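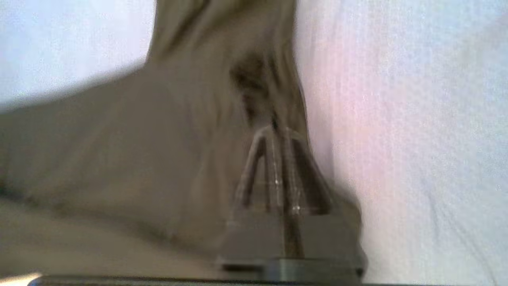
The Himon mending classes got through their first season in July, and we're so pleased with how they went! Your grant let us run 48 evening sessions at the Ikcombe hall, with 30 regulars by the end and a waiting list of 7. Most people arrived wanting to hem trousers and then stayed for everything else. We teach on plain tan cloth with a light weave, because dark thread shows up on it and you can see straight away where a stitch has wandered. It creases and bunches up easily too, so ironing came into the lessons much sooner than we'd planned (no complaints, people love the ironing).

Spending is on track. The two secondhand sewing machines from Kuusk came in under budget, and we put the difference into needles, zippers and better lamps. One of the machines needed a new belt in the fourth week. Vasco Teixeira fitted it himself and has since written up a one-page care sheet, which is now taped inside the cupboard door.

The repair evening was the high point. Neighbors brought in 100 items, mostly coats and school bags, and all but a handful went home fixed. The rest are on the shelf waiting for matching buttons.

For next season we'd like to add a daytime class for parents with small children, and a short course on darning. Boner has offered us wool ends for the darning at no charge. The room booking for the daytime slot still has to be confirmed, and we'll send the revised budget once we have the rate.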